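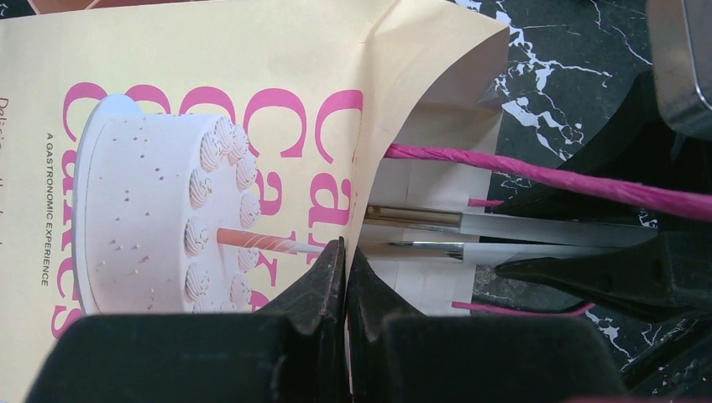
Day 30 of the garage arm build and I'm finally off foam blocks!! Paper bags now, which fold up the second you look at them.

Swapped in the Lanz servo (846 steps end to end, I checked twice) and the closing is so much smoother – no more chattering.

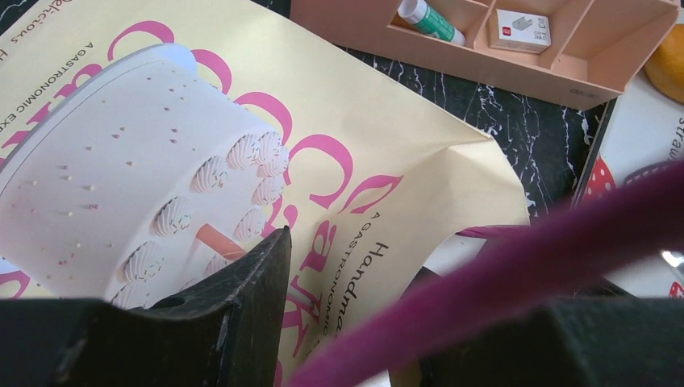 Grip force is set at 600 out of 1,000 for now. Might go lower tomorrow, paper creases so easily. Code's a mess but I'll post it!

1 min read

Comments
stitside: what are the fingertips printed in?
mo_bolts: 600 sounds high for paper, try ramping it

Contact – © 2020 Vendimeck – Back to top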